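**Ticket : le bras lâche les dés avant le carré (simulation, projet du club)**
Statut : en cours
Ouvert par : moi (binôme avec Kelechi Onyeka)
Dépôt : Firnitz, branche `des-kelechi`

Salut tout le monde, je rouvre ce ticket parce que la version d'avant était devenue illisible (ma faute, j'avais collé trois fois le même log). Je remets tout au propre, et si quelqu'un de l'équipe Kokley repasse par ici, je prends toutes les idées !

**Le problème**

La tâche est celle de l'épreuve de décembre : prendre chaque dé et le poser sur le carré orange. En simulation, le bras descend bien, il ferme la pince, il remonte… et une fois sur je ne sais combien, le dé tombe en route. Parfois il part en glissade sur la table, parfois il reste coincé de travers entre les doigts et il est posé sur un coin. Et le script, lui, affiche fièrement `place: OK`. Ça, ça m'énerve presque plus que la chute.

**Ma config**

- simulateur Myung, version du serveur du club (celle que tout le monde a, j'ai vérifié)
- planificateur Wulosska, réglages par défaut sauf la vitesse
- scène `table_des.scn`, non modifiée
- portable de Kelechi et poste du fond, même comportement sur les deux

**Essai 1 : la vitesse**

Premier réflexe, j'ai baissé la vitesse de transport de moitié. Résultat : c'est deux fois plus long et ça tombe quand même. J'ai lancé une série de 200 essais pendant la pause de midi et j'ai eu 34 chutes. Avant de toucher à la vitesse, j'en avais à peu près autant, donc je classe la piste. J'ai remis la valeur d'origine.

**Essai 2 : le frottement**

Kelechi était persuadé que c'était le coefficient de frottement des doigts. On l'a monté, remonté, et à la fin on avait une pince en super glue : le dé ne tombait plus, mais il ne se décollait plus non plus au moment de lâcher ! On a bien ri, on a regardé le bras secouer son dé pendant une minute, et puis on a tout annulé. De toute façon le règlement demande de garder les matériaux fournis, donc ça n'aurait pas été accepté.

**Essai 3 : le log de la pince**

Là, ça devient intéressant. J'ai affiché l'ouverture demandée et l'ouverture réelle à chaque pas :

```
t=1.92 cmd=close etat=closing
t=1.96 cmd=close etat=closing
t=2.00 cmd=lift etat=closing
t=2.04 cmd=lift etat=closed
```

Vous voyez la ligne à 2.00 ? La montée démarre alors que la pince n'a pas fini de se fermer. Quand le dé est bien centré, ça passe, il est déjà tenu. Quand il est un peu décalé, il est attrapé par le bord et adieu. Du coup je pense que le délai fixe que j'avais mis dans `saisir()` (oui, c'est moi, oui, c'était provisoire) est trop court dans certains cas.

**Essai 4 : attendre pour de vrai**

J'ai remplacé le délai par une boucle qui attend `closed`, avec une sortie de secours au bout de 4 secondes pour ne pas bloquer toute la série si la pince ne se ferme jamais :

```
while etat_pince() != "closed":
 avancer_simulation()
 if temps_ecoule() > 4:
 abandonner("pince")
```

J'ai aussi ajouté un retour à la position haute avant chaque nouvel essai. Avant, le bras repartait de là où il se trouvait et les trajectoires étaient différentes à chaque fois, impossible de comparer quoi que ce soit.
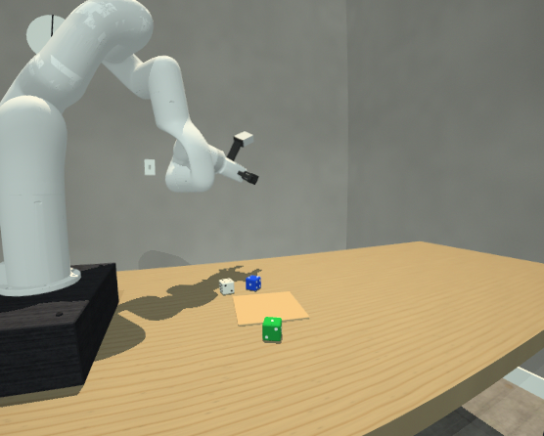 Nouvelle série de 200, mêmes graines aléatoires que la première, et là les chutes pendant le transport ont disparu. Je n'y croyais pas trop, j'ai relancé une deuxième fois avant d'appeler Kelechi. Par contre il reste des poses ratées : le dé arrive sur le carré, mais trop près du bord, et il bascule à côté quand la pince s'ouvre. À mon avis c'est un autre bug, sans doute le décalage entre le repère de la pince et celui du poignet (quelqu'un se souvient d'où sort la valeur dans `outil.cfg` ? Il n'y a aucun commentaire dans le fichier).

**Ce qui reste à faire**

- [x] attendre la fermeture de la pince
- [x] retour en position haute entre deux essais
- [ ] corriger `place: OK`, qui ne vérifie rien du tout pour l'instant
- [ ] vérifier le décalage dans `outil.cfg`
- [ ] tester avec les dés tournés de biais

Kelechi prend le `place: OK`, il veut comparer la position finale du dé avec celle du carré. Moi je m'occupe du décalage. J'ai poussé les deux corrections sur la branche, mais ne fusionnez pas encore s'il vous plaît, j'ai laissé des `print` partout et je les enlève ce soir vers 18 h.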